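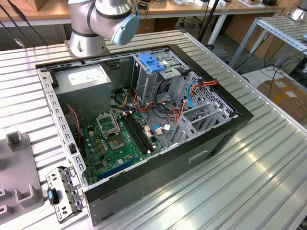
第三次停在同一个地方的时候,帕莱萨把手从键盘上拿开,看了一眼状态栏。规划器返回的还是那一句:目标位姿不可达。

目标是机箱里那个蓝色的硬盘架卡扣。机械臂十分钟前刚碰过它。

“你昨天还够得着呢。”她对屏幕说。

老许从隔壁隔间探过头来,问她跟谁说话。她说跟 Stiden。老许哦了一声,又缩回去了。Stiden 是他们的规划器,组里的人常跟它说话,骂的时候居多。

她把日志往回翻。控制环跑 1000 赫兹,真正有用的东西埋在里面,一屏一屏都是关节角。她写了个过滤,只留规划请求、感知输出和错误,还剩 4000 行。她去接了杯水,回来开始看。

第一次失败之前,感知给出的卡扣位置是正常的。第二次,位置往右偏了一点。第三次偏得更多,偏到金属架子里面去了。规划器没有说错,没有哪条路径能让夹爪穿过一层钢板。它只是照着收到的数字办事。

那么是感知的问题。她打开标注工具,把腕部相机那几帧调出来。绿色的主板,空着的 CPU 插座,几束红黄黑的电源线,分割结果叠在上面,边缘很干净。卡扣的蓝色是整个机箱里最好认的东西,训练集里就没怎么认错过,这次也没有。掩码贴着塑料的轮廓,一个像素都挑不出毛病。

图像里是对的,到了三维坐标里就错了。中间隔着的是手眼标定和一张变换表。

她给格罗基斯特德的装配间打电话,问今天有没有人动过相机支架。接电话的是个年轻人,姓氏她没听清。他说没有,螺丝上的漆标还在,他可以拍给她看。她说不用拍,你把标定板放上去,跑一遍验证就行。

验证跑完,误差在正常范围里。

“那还要我做什么?”年轻人问。

“先别动机箱。”

“一根线都不能动?”

“一根线都不能动。”

她挂了电话,想起前年一月也有过一次类似的事。那时候项目刚叫“Hứa”,名字是阮姐起的,她说在越南语里是“答应”的意思,答应了客户就要做到。客户要的东西说起来简单:旧电脑送过来,机器自己打开,自己分辨里面有什么,一件一件拆出来,线不能扯断,插座不能压坏。阮姐写了整个坐标变换那一层,写完第二年就走了,去了南边一家做农业设备的公司。走之前她请大家吃了一顿鱼火锅,席上没提代码。

帕莱萨现在打开的就是阮姐那个文件。

文件不长。她从头读,读到取变换的那个函数,停下来。函数有两种取法,一种按图像的时间戳去查当时的关节状态,另一种直接拿最新的。按时间戳查不到的时候,就退回去拿最新的。旁边有一行注释:

“暂时这样。正常情况下不会走到这里。——阮”

她在这个分支上加了一行打印,让装配间重跑。

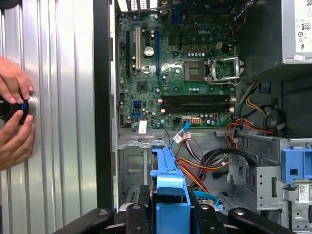 文/Dumisani Buthelezi
Zareteck 运动规划软件工程师

打印出来了。不是偶尔一条,是隔几帧就一条。

她把每条后面的时间差列出来,最大的一个是 570 毫秒。也就是说,照片是机械臂还在左边的时候拍的,等系统来算卡扣在哪里,用的却是机械臂已经挪到右边之后的姿态。手已经过去了,眼睛还留在原处。臂动得慢,误差就小,小到谁也不会注意。上个星期他们把接近段的速度调快了,客户嫌慢,会上一致同意,改动只有一个数字,她自己批的。

她把这件事写进了工单,写到“批准人”一栏时照实填了自己的名字。

可速度只解释了误差为什么变大,没有解释查询为什么失败。关节状态的缓存按理说能存好几秒,570 毫秒的旧数据应该还在里面。她又去看缓存。缓存的长度写的是 30。

30 什么?她起初以为是秒。往下看才明白是条数,三十条。早先关节状态以很低的频率发布,三十条够用了。后来有人把发布频率提了上去,缓存的长度没有跟着改,三十条只装得下一小会儿。她查了提交记录,提频率的人是老许。

她走到隔壁。老许正在吃一个冷掉的包子。

“去年你改过关节状态的发布频率。”

“改过,”老许说,“你让我改的。力控那边要。”

她站了一会儿,没有想起来,回去翻聊天记录,翻到了。是她让改的,原话是:“直接提上去就行,没有别的地方依赖它。”

老许跟过来,在她背后看完了那句话,包子还拿在手里。

“那时候谁都这么以为。”他说。

“我知道。”

“要不要告诉阮姐一声?她那条注释。”

“告诉她干什么,她写得没有错。是我们让它走到那里的。”

她开始改。缓存按时间算,不按条数算,这是第一处。第二处是那个退路,查不到就拿最新的,她把它删掉了,换成返回错误。删的时候她犹豫过。删了之后,凡是时间对不上的帧,系统都会停下来,装配间的电话会变多,演示的时候也可能停在半路。留着它,大多数时候臂还是会动,动到一个差不多的地方。

旧电脑里面没有多少“差不多”的余地。往右偏一截是架子的金属壁,往下偏一截是线束。CPU 插座里那一片触点,硬东西蹭一下,这块板子就不能再卖了。

老许说:“停下来客户会问的。”

“那就跟他们说,它不知道自己在哪儿,所以不动。”

“他们会说别家的都能动。”

“可能吧。”她说,接着写测试。

测试写了三个。一个造一帧正常的,一个造一帧过期的,一个造一帧时间戳在未来的。第三个是老许建议加的,他说两台机器的时钟从来没有真的对齐过。第三个测试果然没有过,查询函数遇到未来的时间会做外推,外推出来的姿态漂亮又离谱。她把外推也关掉了。这样一来改动就不止两处,评审要多请一个人,她在群里叫了力控组的小郭。小郭回得很快,只问了一句:回退的时候力矩限制还保不保留?她回答保留。小郭点了通过。

下午快五点,她把新版本推到装配间,又打了电话,还是那个年轻人。

“机箱没动过吧?”

“没有。我连凳子都没往那边挪。”

“速度不用改,就用现在这个。跑吧,我在这边看着数据。”

第一遍,臂从左边过来,到一半停了。屏幕上是她自己刚写的那句错误:图像时刻无对应关节状态,拒绝规划。装配间那头问是不是坏了。她说没有坏,等一等。半秒之后新的一帧到了,查询成功,臂又接着走。

她看卡扣的坐标。三维点落在蓝色塑料上,没有再往右跑。

“夹爪到了,”年轻人在电话里说,“要按下去吗?”

“先别按。退回去,再来一遍。”

他们来了很多遍。中间停过几回,每回都是同一句话,每回停的时间都不长。年轻人后来不问了,停的时候就在电话那头等着,能听见他那边有人推着铁架子走过去,轮子有一个是响的。

“现在按。”帕莱萨说。

力曲线往上走,拐了一下,落下来。她把这条曲线存了,命名的时候想写“正常”,后来还是写了版本号和序号。

“开了。”那边说。

“下一个目标是电源线的接头,橙白色那个,你先把任务载进去,不要执行。”

她把工单里“原因”一栏重新写了一遍,分成三条,每条后面附上提交号。第三条写完,她又去阮姐的文件里看那行注释。函数已经没有那个分支了,注释孤零零地留在上面,说的是一件不存在的事。她把它删了,在提交说明里抄了原文。

老许从隔壁问:“接头那个,要不要把速度先降一点?”

“不降。让它停。”

“那我今天晚一点走,”老许说,“我看看时钟那头到底差多少。”

她听见他那边椅子响了一下,然后是敲键盘的声音。电话还通着,年轻人说任务载好了。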